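Kerkix Field Recording Guide
Section 3: Recording and depositing an oral history interview

Use this section once you have agreed a date with the person you are interviewing. Student teams should also read the notes on consent in Section 2.

Before the visit

1. Charge the recorder and pack a spare set of batteries.
2. Format the memory card in the recorder, not on a computer.
3. Print two copies of the consent form. One stays with the speaker.

Caution: formatting erases everything on the card. Check that earlier interviews have reached the archive first.
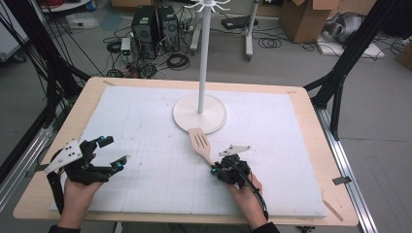

Setting up the recorder

4. Choose a room with curtains or soft chairs if the speaker has one to offer. Ask before switching off a radio or a clock.
5. Set the file type to WAV. The Stunow archive does not accept MP3 files as masters.
6. Record 15 seconds of the room with no one talking.
7. Ask the speaker what they had for breakfast and set the level from the answer. Peaks should stay out of the red.

Note: songs and shouted calls are louder than talk. Turn the level down before the speaker begins one and leave it there until the end of the piece.
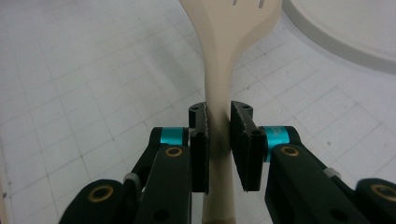 During the interview

8. State the date in the form 2022-01-25, then the place and the names of those present.
9. Let pauses run. Write follow-up questions down and ask them later.
10. If the speaker asks you to stop, press Stop. Do not use Pause, as the file stays open and may be lost if the batteries fail.

Depositing the files

11. Copy the files to the Plelora folder under the speaker's surname. Folders can hold up to 300 files.
12. Fill in the deposit sheet, including dialect words and your best guess at their spelling.
13. Keep the card unchanged until the archive confirms receipt.

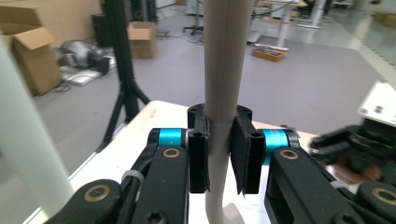 Aileen Samonte: Step 12 needs a line about place names. Our speakers in December used field names that aren't on any map, and we had to go back and ask how they were spelt. Could the sheet have a separate box for them?

Reply from Anneli Kiiskinen: Yes, it will be added. Until then, put field names under dialect words and mark them with an F.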